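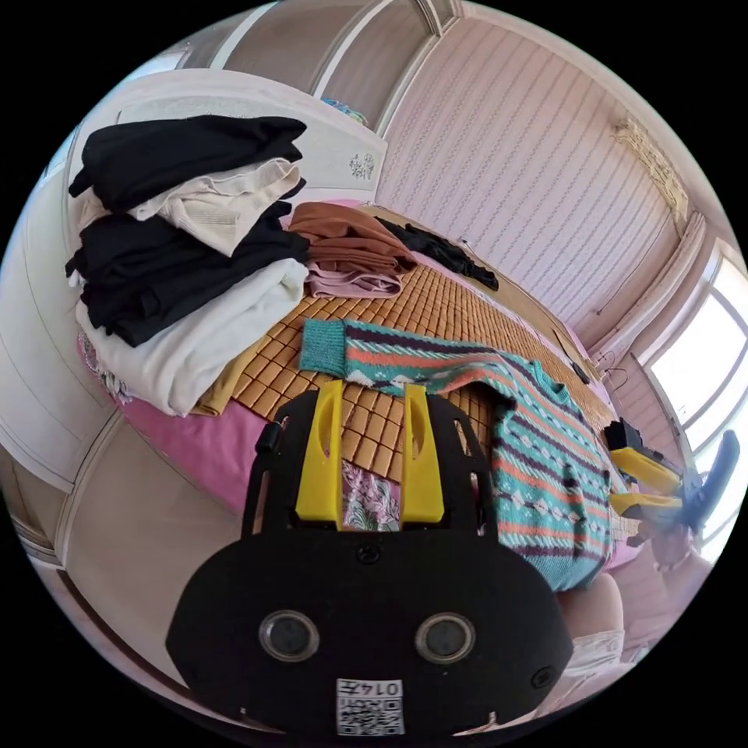
About Jirkley

Jirkley is a contract test lab for video games. We check builds for console, PC and mobile before they go to platform certification, and we maintain older titles for publishers who no longer have the original team in house. Our office is on the second floor of the Escobar building, entrance on the parking lot side.

What we do

Functional testing. Each build is run against a written test plan. Defects are logged with steps, build number, save file and a repro rate. A defect without a repro rate is sent back to the tester.

Compliance testing. We check controller disconnects, suspend and resume, storage limits, user switching and error text against the current platform requirements. Our in-house checklist has 659 items. A full pass on one platform takes 6 working days.

Netcode testing. Sports and racing games are run under fixed packet loss and delay profiles. We record input delay on both ends of the match and report the median and the worst case.

Save and roster migration. Annual sports titles often carry career files over from the previous release. We keep a library of 2415 save files from past projects and load them against each new build, including files that are damaged on purpose.

How we work

Testers are employees, paid hourly, with overtime approved in writing. Teams are assigned to one title at a time. The lead on a project writes the plan, runs the daily triage call and signs the final report. Clients get read and write access to the defect database from the first day.

We work Monday through Friday. Saturday shifts are available during a submission window and must be booked 7 days ahead. The lab closes for the last week of December, and builds received in that week go into the queue for January.

Tools

Defects are tracked in Ostari, our own database, which exports to the common issue trackers. Ostari stores video of each crash next to the log and the memory dump. Ollden is the script runner we use for soak tests and menu sweeps. It is licensed to clients on request, with source, and without a support contract unless one is bought separately.

People

Gladys Ticona, managing director
Ehsan Jafarzadeh, compliance lead
Tharun Suvarna, netcode and performance
Nidia Villca, localization and text
Fiachra Keane, tools (Ostari, Ollden)

Builds and security

Builds are accepted by encrypted transfer only. Dev kits stay in the locked room and are signed in and out by serial number. Phones are not allowed past the front desk on unannounced titles. Build files are deleted 6 weeks after the final report unless the contract says otherwise.

Quotes

Send the genre, target platforms, languages, build size and planned submission date. Quotes are by the tester day.

Services | About | Jobs | Contact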